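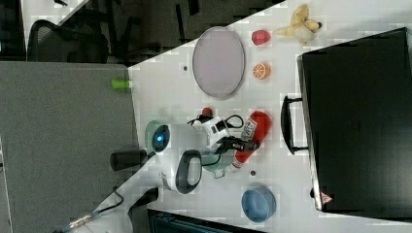
About the Drultanach Robotics Club

Filed under: Student Life > Clubs and Societies > Technical

Print this page | E-mail this page

We are the students of Drultanach College who spend Monday evenings teaching a robot arm to lay and clear a table. Most of us have been asked at home why we can't do this with our own arms. We are working on an answer.

The club meets at six in the Belmonte Building, second floor, past the vending machine that only takes exact change. You don't need to be on an engineering course. At the last sign-up we had two engineers, a very patient linguist and a lad from catering who had been looking for the toilets and has since become one of our best operators.

What we do

The table is our whole world. On it go a plate, a bowl, something to pour from, something to eat and whatever else the task sheet asks for, and the arm has to get the right thing to the right place without launching it across the room. Toy food is used throughout. A real orange was tried in the club's first year and the carpet still remembers.

New members begin by driving the arm themselves. You guide it through a job, such as moving the ketchup onto the plate, and the software records what you did. Do that enough times and you can train a program to have a go on its own. "Enough times" is the part people tend to skim when they read this page, so here is a number: the logbook stood at 2299 recorded runs at the end of last term. A fair few are labelled "nearly".

You learn a lot about your own hands this way. Picking up a strawberry turns out to involve a dozen decisions you've never had to make out loud — how far to open, when to slow down, which side to come in from — and the gripper needs every one of them.

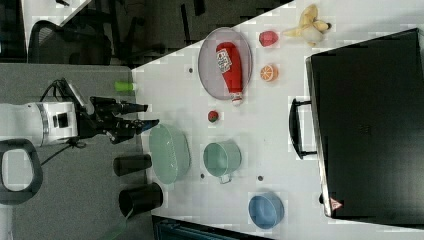

It also needs you to be tidy, which has come as a blow to some of us. If the bowl starts in the same spot every time, the program learns the spot and ignores the bowl. So between runs somebody shuffles everything about, and there is a knack to making a table look properly random. Left to ourselves we all make the same sort of mess. We now use dice.

The arm is called Wullov. There was a vote, and the other option was worse.

The Drandale Cup

Every spring we enter the Drandale Cup, a tabletop contest for college clubs. Each team gets a set of objects, a list of jobs read out by a judge and twenty minutes. The full score is 100, which we mention for the sake of completeness. Points are given for picking up, putting down, and putting down in the place you were asked to, and these are marked separately, a kindness we have relied on more than once.

Our best result is fourth. Our most talked-about result is the year we put a banana in the judge's coffee, and he was very decent about it.

Soft things are this year's headache. A tin is the same shape whichever way you grab it. A stuffed ketchup bottle gives when you squeeze it, so you can take hold of it by the neck, upside down, with HEINZ standing on its head, and feel rather pleased until you remember it has to go somewhere afterwards. Hold it too gently and it swings. Our current record for sets of soft objects is not one we are putting on the website.

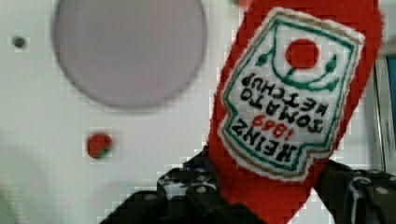 Who runs it

Heledd Parri started the club and still looks after it. She teaches control systems during the day and has a rule that you must say what you think the arm will do before you press the button. It is a good rule and a humbling one.

Amado Buenaventura is this year's student lead. He keeps the logbook, books the van for Drandale and writes the training scripts, along with comments in them such as "do not touch" and, lower down, "who touched this". Ask him about joint limits only if you have missed your bus already.

Money

Membership is free. The college gives us £429 a year, most of which goes on cables and gripper pads, and the rest comes from the December quiz. Last year's quiz drew over 100 people and raised enough for the van and a new tablecloth, which we then found the robot couldn't cope with. It is in the cupboard.

Joining in

Turn up on a Monday, a bit before six if you'd like a go before the regulars get settled. Bring a laptop if you have one. Sleeves rolled up, lanyards off, and keep clear of the arm when somebody calls "running". First-timers sit with an operator for a session and then take the controls themselves.

If you'd like to talk to someone first, leave a note for Heledd Parri at the Belmonte reception desk. Visitors from other colleges are welcome, including the ones who beat us.

Print this page | E-mail this page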